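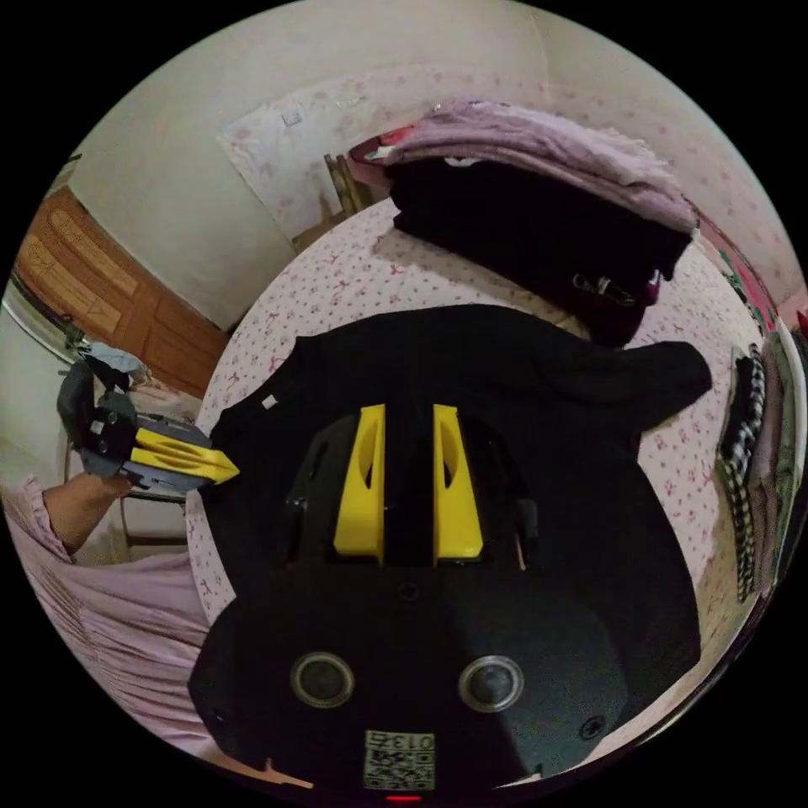
What temperature should I use to wash a printed bedsheet?

Wash it at 40 degrees Celsius or lower, turned inside out, with a mild detergent and no bleach.

Clivano Bow Print Bedsheet
Sold by Gakia Home
Item 1082

Clivano is a white bedsheet with a print of small bow motifs in pink and red. The pattern is small, so it stays calm also on a wide bed, and it goes well with plain covers in white, gray or lavender. Many customers use the bed for folding their clothes, and on a white ground a black T-shirt is easy to see and to lay straight before you fold it.

The fabric is a plain cotton weave of medium weight. It feels a little crisp when it comes out of the package and becomes softer after the first washes. We recommend to wash it once before you sleep on it.

Choose your model

Fitted, with elastic on all four sides: twin, full, queen
Flat, with a narrow hem: twin, full, queen

That makes 6 variants, and the print is the same size on all of them. The fitted model is made for a mattress up to 14 inches high. If your mattress has a topper, please measure both together. For a higher bed, take the flat model one size bigger and tuck it under.

Pillowcases are sold separately, in the same print or in plain white.

Care

Machine wash with similar colors. New dark clothes can give color in the wash, so keep them away from this sheet. Tumble dry on low and take it out while it is still slightly damp - then the corners are easier to pull flat. Iron on the back side with medium heat. Do not use fabric softener every time, it makes the cotton less absorbent.

A drying cycle on low takes around 45 minutes for one queen sheet alone in the drum. Together with blankets or fuzzy towels it takes longer, and the lint from them sticks to the cotton.

Shipping and returns

Orders leave our Valdovinos warehouse on the next working day. The sheet comes folded in a paper band, without a plastic bag. You can return it unwashed within 30 days, and we pay the return label if we sent the wrong size.

Please note that the red tone can differ a little between two production lots. If you need several sheets for one room, order them together and write it in the comment field. We will then pick them from the same lot.

Goes together with

Zulach throw blanket, lavender
Clivano pillowcase, bow print
Clivano pillowcase, plain white

The twin size in the flat model is sold out at the moment. We expect it again in June.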